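Unit 4: Sorting to a Bin, Work Surface Layout
S. Rana, Household Organization, rev. 24 Aug 2025

The receiving bin is placed before any item is handled. Set it lengthwise, back to front, on one half of the table, and leave the other half clear as the staging side. Open bins only; lids are covered in Unit 5. A bin with handle cutouts can be turned without reaching inside it.
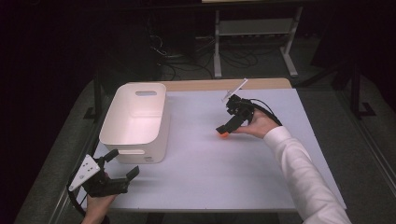

Fig. 2. Empty white bin on the left half of the table; small orange item held to the right of it, just above the surface.

Items are staged one at a time. Carry distance is measured from the pickup point to the nearest bin wall, and for this exercise it must not exceed 35 cm. Small rounded items roll, so stage them away from the table edge. Lower each item to the bin floor before release.

Record the bin position on the layout sheet before starting. If the bin shifts during the exercise, note the new position and continue. Do not restart the count.

Reading: Durrani, ch. 2. Layout sheets are due in April with the Unit 6 work.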